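### 5.3 Protective stops caused by cable drag

Of the 18 aborted runs on the Magsi cell, 11 ended in a protective stop with no object in the grasp. The joint logs show a torque rise at the wrist before each stop. We first attributed this to contact between the fingers and the bin floor, but 3 of the stops occurred above rim height.

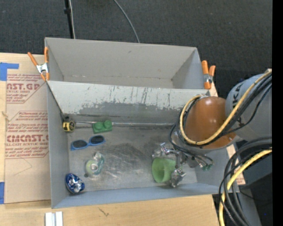
**Figure 4.** Bin-picking cell with the gripper in the front compartment and the cable bundle looped around the arm.

The rise scaled with wrist rotation and was absent when the same paths were replayed with the cables unclipped. Phelan reported similar behavior on the Dradier cell. We therefore treat cable drag as the primary cause. Limiting wrist rotation removed the fault in 15 repeat runs, at the cost of some reachable grasps near the bin walls.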